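Clutach Hand-Held Grippers: Your Questions Answered

Hi, and welcome! I run the Clutach rental shelf at Pritico, and I answer the same handful of emails most mornings with a mug of coffee next to me. So I finally put my answers on one page. If you're thinking about renting a pair of hand-held grippers for recording household tasks, start here.

What do I get when I rent a set?

A pair of grippers (one for each hand), a padded case, two chargers, a spare set of finger pads and a printed card with the basic start-up steps. The minimum rental is 6 days. I used to allow shorter ones, but people spent most of the time finding their feet and then had to pack everything up again.

Do I need a robot to use them?

Nope! You hold the grippers yourself and do the job the way you want a robot to learn it. Plenty of my customers don't own an arm at all. They collect the recordings, hand them over to whoever is doing the training, and that's that.

Do I need a lab or a studio?

No, and please don't tidy your house into one. An ordinary room is great. Stools, chairs, towels hanging over things, a basket with a used paper cup in it – all of that is the kind of stuff a home robot will have to deal with someday. I'd only ask that you can walk around the furniture without tripping, because you'll be looking at your hands a lot.
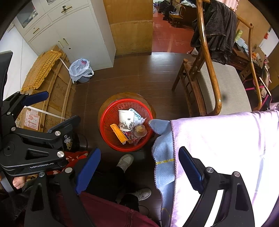
What are the blue pads for?

Grip, mostly. They're the part that touches whatever you're picking up, so they take all the wear. Wipe them with a damp cloth after a session and skip the strong cleaners. I check every pad when a set comes back, and I don't charge for normal wear.

Can two people record together?

Yes, if you rent two sets. Give each person their own side of the table and agree out loud on who reaches first (my first try at this was a lot of clacking and giggling). If you're alone, I'd begin with one gripper and add the second after an hour or so of practice.

What sort of jobs work well for beginners?

Clearing a table is my favorite. Snack wrappers and light packages are good practice, and you can set up the same job again in seconds. Put a bin or basket close by so you aren't crossing the room each time. Shiny wrapping is a bit trickier than it looks, so go slowly over it, and open the jaws nice and wide before you come down.
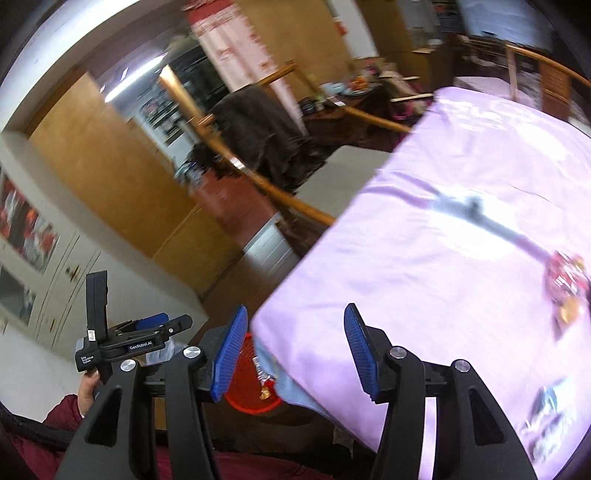 Jaws open over the lavender cloth, with the red basket just below.

Does the lighting matter?

A little. Bright patches on a pale tablecloth can wash out small items, so I close a curtain or move the job down the table. You don't need to buy lamps.

How much can I record before I run out of space?

The storage card in each set holds 500 short takes. One busy customer filled 87 percent of a card over a single rental, and that's the most I've seen so far. Copy your files off every evening anyway, please!

What is Addo, and do I have to use it?

Addo is the little desktop program I include for sorting takes and tossing the bad ones. You don't have to use it. I like it for the side-by-side view, and I don't like how long it takes to open. Brivach, the people who make it, have a fix planned for July.

Are they heavy?

Fine for the first half hour, then you notice. I take a break every 30 minutes and shake my arms out. If you have sore wrists already, write to me before you book and we can talk about shorter sessions.

What if I break something?

Tell me right away and stop using that gripper. Pads and small screws are on me. A cracked arm comes out of the deposit, but I'll send you the repair bill so you can see what you're paying for.

How do I send it back?

Same case, same label, dropped off by 5 p.m. on your last day. Check under the couch for the charger first!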